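To: Brivel water list
Date: August 6, 2025
Subject: Re: Pressure drop on the hot side after softener install

On the Juhl thread, a member wrote:
> Installed a Juhl softener in July. Hot side at the kitchen
> now takes 90 seconds to come up and flow is weak. Cold is fine.
> House is on the Dillinport main. Is the softener undersized?

Probably not. An undersized softener restricts both sides, and your cold is fine. Check first whether the kitchen cold line bypasses the unit. Many houses on the Dillinport main were plumbed that way. 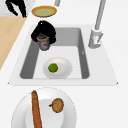 Basin with single-lever faucet at right.

If cold does bypass, compare hot and cold at a bathroom that is fully softened. Equal flow there clears the heater. Unequal flow points to the heater inlet, where loose scale collects after a change in water chemistry. I pulled 14 grams of it out of a Jeren dip tube last winter.

The wait is a separate matter. It depends on pipe volume and flow rate, so weak flow alone will lengthen it. Measure again after the restriction is cleared.

Order of work:

1. Put the softener in bypass and run hot for a full minute. Note any change in flow.

2. Close the hot stop under the sink, disconnect the supply line, and run it into a bucket. Good flow at the stop means the fault is in the faucet cartridge or the line.

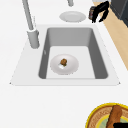
3. Shut off and drain the heater, then inspect the inlet nipple. Mine had closed to 16 mm.

Part number for the Jeren inlet screen is 2568. Please post static and flowing pressure with your results.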